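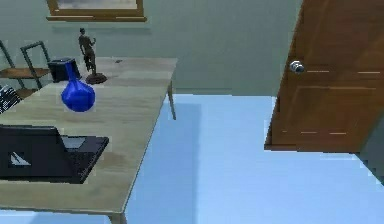 A blue vase on a table. Its glossy surface is a kind of finish you see on a lot of pots.

Home Topics Making Things Science Ask Us For Teachers

How Does Clay Turn Into a Pot?

Last updated: 4/25/23

If you dig a hole in your backyard, you may find clay. It is heavy and sticky, and if you squeeze a lump of it in your hand it keeps the marks of your fingers. If you leave that lump in a glass of water overnight, it will fall apart into mud. A clay mug can hold water for years and never turn back to mud. What happened to it?

What is clay?

Clay starts out as rock. Rain, ice and wind break rock into smaller and smaller pieces over a very long time. Water also changes some of the minerals inside the rock. The pieces that are left are tiny, much smaller than grains of sand, and most of them are flat like plates.

When clay is wet, there is a thin layer of water between the plates. The plates can slide past each other, but they also cling together. That is why you can push wet clay into a new shape and it stays there. Try the same thing with wet sand and it will crumble as soon as it dries.

Clay comes in many colors. Iron makes it red, brown or yellow. Clay with very little iron can be gray or almost white.

Getting the clay ready

A potter starts by pressing and rolling the clay on a table, a little like kneading bread dough. This is called wedging. It mixes the clay evenly and pushes out pockets of air.

Making the shape

There are several ways to shape a pot. The oldest ones need only your hands.

A pinch pot starts as a ball. You push your thumb into the middle and pinch the walls thinner as you turn the ball around.

A coil pot is made from long ropes of clay, like snakes. You wind them in a circle, one on top of another, and smooth the sides together.

A slab pot is made from flat sheets of clay. The potter rolls them out and joins the edges with slip. Slip is clay mixed with enough water to make it runny, and it works like glue.

Many round pots are made on a potter's wheel. The wheel spins, and the potter presses wet hands against the clay. First the clay has to be centered, so that it spins without wobbling. Then the potter opens a hole in the middle and pulls the walls up. To make a narrow neck, the potter squeezes in gently from the outside with both hands. This part is hard to learn. If the walls are too thin, the neck can twist or fold over.

Some factories use molds instead. Runny clay is poured into a plaster mold, and the plaster soaks up water from it. A firm layer of clay forms on the inside of the mold. The extra is poured out and the mold is opened.

Drying

A new pot has a lot of water in it, and it has to dry slowly. As the water leaves, the tiny plates move closer together and the pot shrinks. If one side dries faster than the other, it shrinks faster too, and the pot can crack.

Partway through, the clay feels like stiff leather. Potters call this leather-hard. It is a good time to add a handle or carve a pattern.

When the pot is fully dry, it is called greenware, even though it isn't green. It looks finished but it breaks very easily, and it would still turn to mud in a bucket of water.

Into the kiln

A kiln (you can say "kill" or "kiln") is an oven that gets much hotter than the one in your kitchen. A kitchen oven set to 400 degrees Fahrenheit can bake a pizza. It can't make a pot.

Inside the kiln, the last bits of loose water turn to steam and drift away. That is why the heat goes up slowly at first. Steam trapped inside a thick wall can blow the pot apart.

Then something bigger happens. Clay has some water locked into the mineral itself, as part of what it is made of. When the kiln gets hot enough, that water is driven out too. Once it has gone, the clay is a different material. It can't be made soft again by adding water. Hotter still, the tiny pieces start to stick to each other where they touch, and the pot becomes hard. We call it ceramic.

The first firing is often called the bisque firing. Manee Wongsuwan teaches pottery at the Nimmont Clay Room, where her classes fired 467 pots last year. She asks everyone to wait until the kiln has cooled before looking inside. "Opening it early can crack the pots," she says. "Children always want to look. So do I."

The shiny part

After the bisque firing, many pots still soak up water. You can test this with a plain flowerpot. Put a drop of water on it and watch the drop sink in. To seal a pot, a potter covers it with glaze.

Glaze is mostly ground-up minerals mixed with water. It often looks dull and chalky when it goes on, and it may be a completely different color from the one you will get. A pale pink glaze can come out deep blue. The pot goes back into the kiln, and the glaze melts into a thin layer of glass.

The color comes from metals in the glaze. Cobalt makes blue, and it only takes a little. Copper often makes green. Iron can make brown, yellow or black.

The bottom of a pot is usually wiped clean before it is fired. Glaze is sticky when it melts - a pot with glaze on its foot would be stuck to the kiln shelf when it cooled. Turn over a mug at home (an empty one) and look for the ring with no shine.

Why old pots matter

Wood rots and iron rusts, but fired clay lasts. A pot may break, but the pieces can lie in the ground for thousands of years. People who study the past use them to learn what others cooked and ate, and where they traded.

Words to know

Wedging: pressing and rolling clay to get it ready
Slip: runny clay
Greenware: a dry pot that has not been fired
Bisque: a pot that has been fired once
Kiln: a very hot oven for clay
Glaze: a coating that melts into glass

Comments

Dekolo class 4B: We made pinch pots and two of them cracked. We think we dried them too close to the heater.

Daranee Paisan: My son wants to know if he can use clay from our yard. It has a lot of little stones in it.

Manee Wongsuwan: Yes, but mix it with plenty of water and pour it through a sieve first. Then let it dry on an old cloth until you can roll it.

Entwistle: My flowerpot soaked up the drop in 40 seconds.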